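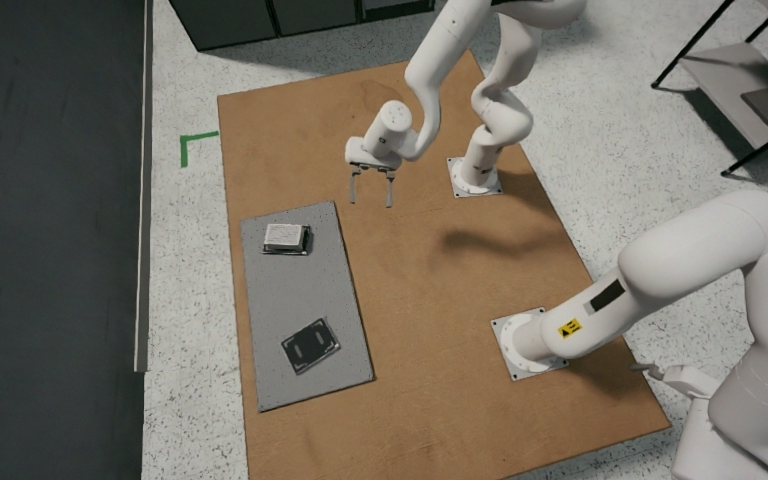
4.2 Scene reset and initial state checking

The planner described in Section 3 assumes that every episode begins from a state in which both arms can move without first solving a collision problem. In our early tests this assumption was often broken, and the failures were then counted wrongly as planning failures. We therefore added a separate reset module, which we call Duston, between the simulator and the planner. Duston samples the poses of the objects, places them on the gray panel, opens the gripper of the upper arm and moves it to a waiting pose. In Figure 3 this gripper is open and empty, above and to the right of the white block, and the black rectangular piece lies nearer the other end of the panel. The wide free area between the two objects is useful for our method, as the approach direction of one object can be chosen without considering the other one.

Figure 3. Rendered view of the simulated cell at the start of an episode. The two arms are mounted on the brown board. The objects rest on the gray panel at the left.

A sampled state is accepted only if it passes three tests. The first test is geometric: no link of either arm may be closer to an object than a fixed margin. The second test concerns reachability. For each object we solve the inverse kinematics for a small set of grasp poses, and at least one arm must have a solution which stays inside the joint limits. The third test runs the physics for a short time with the motors holding their position. If an object moves more than a small threshold in this period, the state is rejected. This last test was proposed by Dindo Salazar after he found that some objects were created slightly inside the surface of the panel and were pushed out at the first simulation step.

We sampled 2,121 initial states with the same random seed order for all compared methods. Of these, 1,774 passed the three tests and were given to the planner. The rejected states were not repaired, although in many of them a small change of the object pose would be enough. We preferred to keep the sampling simple, so that the distribution of the accepted states can be reproduced from the seed file alone.

The order of the tests has an influence on the computing time but not on the result. We run the geometric test first, as it needs only one query to the collision library. The physics test is the most expensive and it is always the last.

4.3 Assignment of objects to arms

When a state is accepted, the assignment module, Meron, decides which arm handles which object. For every pair of arm and object it computes a cost from the length of the joint path and from the smallest distance between the two arms along this path. The weight of the second term was set by hand to 15 and was not changed during the experiments. We also tried to learn this weight, but the learned value was not stable between training runs and we do not report it here.

Both bases stand on the right part of the board, one above the other in the view of Figure 3, while the objects lie on the left. The two arms must consequently extend in the same general direction, and their paths can come close to each other over the middle of the board. Meron handles this by locking the shared region for one arm at a time. The second arm may prepare its wrist orientation during the waiting, but it may not enter the region until the lock is released. With this rule the planner returned a collision-free path in 97 percent of the accepted states.

The remaining failures have mostly one cause. If the first arm finishes its motion inside the shared region, the lock is not released and the second arm waits until the time limit. A retreat motion after each placement would remove this problem at the price of a longer episode. It is implemented in the current version of the code, but the results in Section 5 were obtained without it.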